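How to Ask the Police for a Copy of Your Collision Report

By Pirjo Lindqvist
Updated January 4, 2025

If another driver has hit your car, your insurer will sooner or later ask for the police report. Many people in Heinonen believe the report comes to them by mail. It does not. You must request it, and the request has a small fee. I have done this two times, once for myself and once for my neighbour Raimo Niskanen, and I wrote down the steps so that others do not lose a morning at the counter.

Before you start

Find the paper slip that the officer gave you at the roadside. On it there is a file number, the officer's name and the badge number. If you lost the slip, the records office can still search by licence plate and date, but then you have to come in person.

You also need one piece of government photo identification. A driver's licence is enough. If you ask on behalf of somebody else, bring a signed letter from that person with the file number written in it.

Step 1. Wait until the report is finished

The officer has to write the report and a sergeant has to approve it. In my case it took four days. When there is an injury or a charge of impaired driving, it can be much longer, and some pages may be held back until the court is done with them.

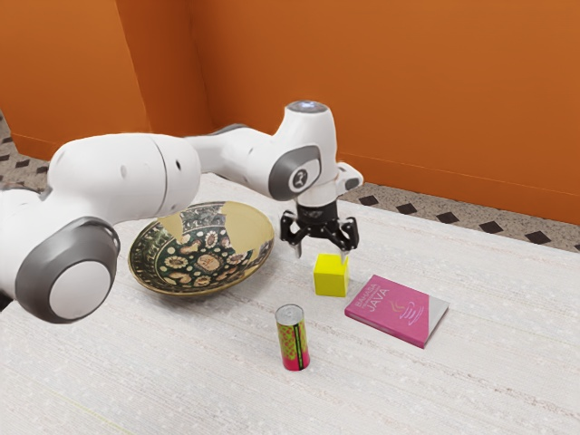 Step 2. Fill in the request form

The form is two pages and you can get it at the front desk or print it at home. Write in block letters with a dark pen. The most difficult part is the box where you must say in your own words what happened and where each vehicle was. I recommend that you practise it first with small things on a table. One small thing can be your car and another can be the other car. Then write only what you would show with these things, in the order it happened, and leave out who you think is guilty.

Step 3. Pay the fee

The counter takes debit and credit cards, also cash, but no cheques. Keep the receipt. Your insurer may pay it back to you, so ask your adjuster.

Step 4. Collect the report

You can choose pickup or email. For pickup, bring the same identification that you used on the form. Email is quicker, but look in your junk folder, where mine was.

If something is wrong

Read the report at the same day you receive it. Check the spelling of your name, the plate numbers and the street. Small mistakes of this kind are corrected by the records clerk. If you disagree with what the officer wrote about the collision, the clerk cannot change it. You can ask to add a statement, and it will be kept in the file together with the original.

Questions about the form can be left on the records office voice mail. Say your file number slowly, and say it again at the end.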